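Road Safety and Local Data, unit 7
Handout, reading a junction record
Notes by Angharad Bowen. Updated 30th March

Bring this to the seminar. Not a replacement for the reading, the reading is still the reading.

Where we left off

Last unit: how a crash gets into the record at all. Officer attends, form filled in, form typed up, location pinned. Injuries graded. Lots of small bumps never get that far. Drivers swap details and go home. So the record leans toward the serious end, and toward places where somebody called it in.

Keep that in your head for everything below.

Today: one junction. How to read its history without fooling yourself.

The Plorby junction

Rees Road meets the Norow road on the edge of Plorby. Priority junction, no signals. Side road comes in on a slight downhill. Hedge on the left as you approach the give-way line. School bus stop a short walk past it on the Norow side.

Residents have complained for years. Main complaints: cars pull out without looking, cars on the main road go too fast, hedge. Those are three different problems and they have different fixes. First job is to find out which one the record supports, if any.

Don't start with the fix. Most of the weaker essays last September started with "a roundabout should be built" and worked backward.

Terms, quickly

Collision: the event. One collision can have several people hurt in it.
Casualty: a person hurt or killed. Count people and events separately, always. Mixing them up is the commonest mistake in this course.
Severity: usually slight, serious, fatal. Definition of serious varies from place to place, and changes over time in the same place. Check before you compare.
Exposure: how much traffic there was to have a collision in the first place. Vehicles through the junction, people crossing, miles driven. Whatever suits the question.
Rate: collisions divided by exposure. A busy junction with more crashes can be the safer one per vehicle.
Contributory factor: the officer's opinion at the scene. An opinion. Useful, but treat it like one.

What the record says

Junction had 7 injury collisions in the study period. 2 serious, the rest slight. None fatal. Of the serious ones, both were a side road driver pulling out into the path of somebody on the main road. One of those was a motorcyclist.

Speed is given as a factor in 3 of the slight ones. Careful. "Speed" on the form can mean over the limit or it can mean too fast for the conditions, under the limit, in heavy rain. Two seperate boxes on the newer form, one box on the old one. Our data straddles the change.

Nothing in the factor column about the hedge. Doesn't mean the hedge is innocent. "Failed to look properly" gets ticked when a driver says they didn't see the other vehicle, and they may not have seen it on account of a hedge.
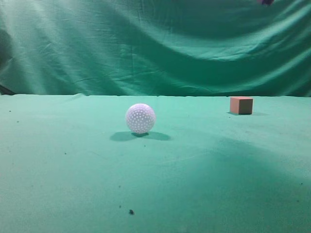
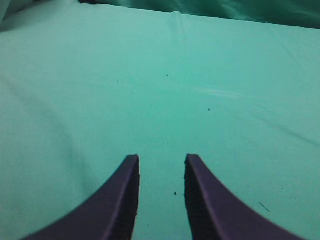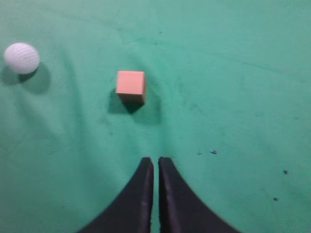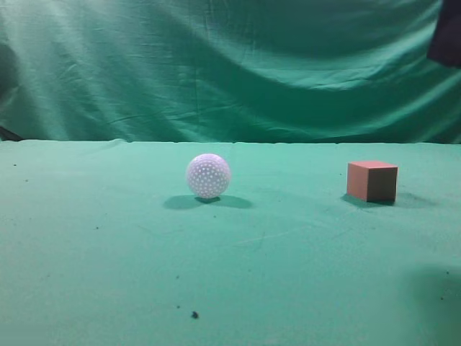
Regression to the mean

Long name, simple idea. Comes up in the exam every year.

Crash counts at a single spot bounce around. Good year, bad year, mostly chance. Councils tend to treat a junction straight after a bad year. Next year is probably going to be lower anyway, treatment or no treatment. So before/after looks great and the new sign gets the credit.

Worked through in class: the Brornavex crossroads. Bad year, warning signs put up, next year far fewer collisions, press release. Year after that, back up to where it had been. Signs still there. What did the signs do? Can't tell from those figures. Maybe something, maybe nothing.

How to guard against it:
Use more years before the treatment, as many as you can get with the same form and same road layout.
Find comparison sites. Similar junctions, similar traffic, left alone.
Say when the site was picked and why. If it was picked for having a bad year, say so in the first paragraph.

Same problem for whole districts in a small way. One multi-vehicle crash can move the annual death figure for a rural area on its own. Don't write "deaths soared" off that.

Near misses and other evidence

With counts this low the collision record runs out fast. Other things to look at:

Speed surveys. Ask where the tubes were put down. Right by the junction, or half a mile off on the straight?
Conflict studies. Somebody watches and logs hard braking and swerving. Good for patterns. Depends on who is watching and for how long.
Sightline measurement. Cheap, quick, and would settle the hedge question. Measure at driver eye height, and do it in leaf.
Residents. They know the place. They also remember the bad ones best. Use for where to look, then go and check.

For the seminar

Write one side on the Plorby junction. Which of the complaints does the record support, which does it not, what would you measure next. No recommendations for building anything. If you use a rate, show what you divided by.

Quote collisions and casualties on separate lines please.

Reading: chapter on site selection, then the short one on before and after studies. Skip the appendix on modeling untill unit 9.

Next time: pedestrians, and why the crossing data is so thin.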